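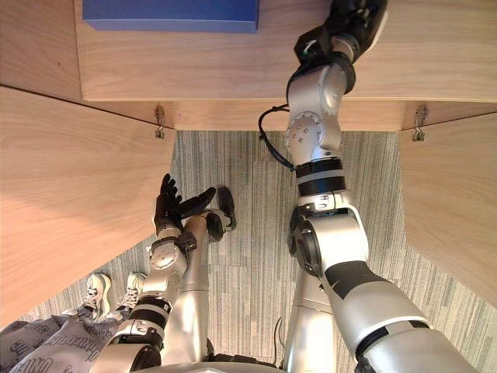
Ticket: donation form times out on parish food drive page
Status: solved!

Reported in July by the Tornell parish blog. Readers giving to the hunger relief appeal got a blank page after pressing Give. Gifts under 30 dollars went through fine.

9:00 Tried the form myself with 16 dollars. Worked first time, lovely thank-you note too!

9:30 Tried 2000. Blank page, so I can repeat it (great news for us).

Asked Risteck, who host the form. They found the larger gifts going to an old Brestard address check that was switched off in spring. They pointed it at the new one.

Retested both amounts, both fine, receipts arrived. Thank you all so much for your patience!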